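1월 모임 기록입니다. 이번에도 제가 썼고요, 받아 적으면서 떠들기까지 해서 순서가 조금 뒤섞였어요. 빠진 얘기 있으면 댓글로 달아 주세요, 고쳐 놓을게요!

**시작:** 저녁 7시 조금 넘어서. 늘 그렇듯 인사보다 사도프스키 은퇴 경기 얘기가 먼저 터졌습니다.

## 1. 은퇴 경기 단체 관람

다들 아시다시피 Jarosław Sadowski가 Peltstead 유니폼을 입고 뛰는 마지막 경기잖아요. 18번 유니폼 입고 다 같이 보자는 데까지는 금방 의견이 모였는데, 장소에서 한참 걸렸어요. 지난번 그 치킨집은 화면이 크긴 한데 후반전에 갑자기 야구로 돌려 버린 전과가 있어서(저는 아직도 그 골 장면을 제 눈으로 못 봤습니다…) 반대가 많았고요, 저도 반대에 손 들었습니다.

결국 민정 님이 알아본 지하 대관 공간으로 가기로 했어요. 음식 반입 되고, 새벽까지 쓸 수 있고, 소리 질러도 된다고 합니다. 예약은 민정 님, 입금 확인은 제가 할게요. 좌석이 51석이라 회원 먼저 받고, 남으면 친구 동반 신청을 열기로 했습니다. 친구 데려오고 싶은 분들은 며칠만 참아 주세요.

## 2. Felicja Duda가 시상식에 오느냐 마느냐

이 안건은 원래 없었어요. 없었는데 제일 길었습니다.

경기 끝나고 구단에서 공로패 전달식을 하는데, 거기에 Felicja Duda가 같이 올라간다는 소문이 있잖아요. 헤어졌다는 기사 나온 뒤로 두 사람이 같이 있는 사진은 Śliwiński 매장 오픈 행사 때 찍힌 것밖에 없고요. 현우 님은 그날 둘이 눈도 안 마주쳤으니 끝난 거라고 하시고, 저는 눈 안 마주치는 사람들이 꼭 같은 차 타고 가더라, 뭐 이런 얘기를 했습니다(근거 없음, 회의록에 남기지 말라는 말도 있었는데 제가 그냥 남깁니다).

어머님이 올라가시는 건 구단 공지에 나왔으니까 확실하고요. Duda 쪽은 공식적으로 나온 말이 하나도 없어요. 그래서 정한 것:

- 팬카페 공지와 카드뉴스에는 Duda 이름을 쓰지 않는다. 구단 발표가 나오면 그때 수정.
- 두 사람 개인 계정 댓글에 재결합 여부 묻지 않기. 특히 Duda 계정에 한국어로 몰려가서 묻는 거, 지난달에 좀 심했죠. 우리 회원 아니라고 믿고 싶지만 혹시 모르니 다시 적어 둡니다.
- 소문 정리 글은 수다방에만. 공지방에 올리면 바로 옮길게요.

지연 님은 이름을 아예 안 쓰면 오히려 이상해 보인다고 끝까지 반대하셨어요. 그 말도 일리가 있어서 반대 의견으로 적어 놓습니다.

## 3. 응원 영상

선수한테 보낼 영상은 3분 안쪽으로 만들기로 했어요. 처음엔 다들 한마디씩 다 넣자고 했는데 그러면 본인이 끝까지 볼까 싶더라고요. 짧게 자르고, 폴란드어 자막은 현우 님 지인께 부탁드리기로 했습니다. 발음 연습은 각자 해 오세요. 저는 야로스와프까지는 되는데 그다음이 늘 꼬여요 ㅠㅠ

배경음악은 Duda 노래를 쓰자는 말이 나왔다가 2번 안건 때문에 바로 들어갔습니다. 웃느라 이 부분은 메모가 거의 없네요. 그냥 경기장 응원가로 갑니다.

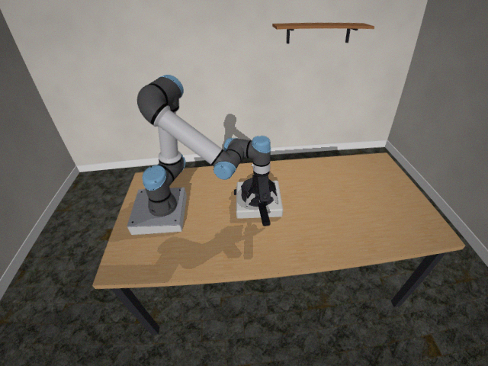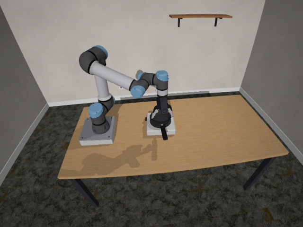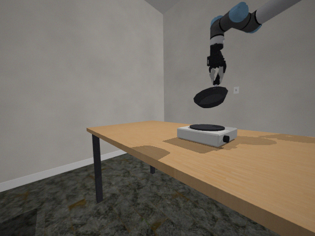 영상 파일은 세로 말고 가로로 보내 주세요. 마감 지나서 보내시면 편집하는 수빈 님이 밤을 새우게 되니까 진짜 부탁드려요. 얼굴 나오는 게 싫은 분은 머플러만 흔드셔도 되고 목소리만 보내셔도 됩니다. 수빈 님이 집에서 머플러만 찍은 걸 보여 주셨는데 생각보다 뭉클했어요!

## 4. 나눔 굿즈

스티커는 500장 찍습니다. 처음 얘기는 더 적었는데 단가 차이가 얼마 안 나서 늘렸어요. 도안은 후보가 두 개였고, 골 넣고 귀에 손 대는 세리머니 그림으로 정했습니다. 제가 밀던 도안은 떨어졌고요, 괜찮습니다. 괜찮아요.

인쇄는 Cestden에 맡깁니다. 작년 머플러 때 색이 좀 탁하게 나왔다는 얘기가 있어서 이번엔 샘플을 먼저 받아 보고 진행하기로 했어요. 선수 얼굴 사진은 쓰지 않고 그림만 씁니다. 판매도 안 하고 전부 나눔이에요. 남은 스티커를 중고 앱에 올리는 분이 또 계시면 저 정말 삐집니다.

## 5. 원정 얘기 조금

은퇴 경기 다음에 Drirnutau에서 자선 경기가 있는데, 사도프스키가 그 명단에도 이름을 올렸어요. 직접 가고 싶다는 분이 지금까지 6명. 저도 그중 하나고, 통장은 아직 모르는 얘기입니다.

표는 일반 예매로 각자 구하고, 숙소만 같이 알아보는 걸로 했어요. 단체로 표까지 묶으면 한 명이 빠질 때마다 골치 아프다는 걸 지난 원정 때 다들 겪었으니까요. 공항에서 선수 기다리는 건 하지 않기로 했습니다. 멀리서 보게 되면 손만 흔들기! 가족이나 일행을 찍어 올리는 것도 당연히 안 되고요.

비행기 표는 현우 님이 가격을 지켜보다가 떨어지면 단톡방에 올려 주시기로 했어요.

## 할 일

- 대관 예약: 민정
- 입금 확인, 참석 신청 글: 저
- 영상 편집: 수빈 / 자막 섭외: 현우
- 스티커 샘플 받기: 지연
- 원정 숙소 후보 올리기: 저랑 수빈

회비 얘기는 시간이 없어서 다음으로 넘겼어요. 다음 모임 날짜는 단톡방 투표로 정합니다. 투표 올렸는데 아직 안 누르신 분들, 오늘 안에 눌러 주세요.

**끝:** 밤 10시쯤. 그 뒤로도 시상식 때 사도프스키가 무슨 정장을 입을까로 한참 더 떠들었는데 그건 안 적었습니다.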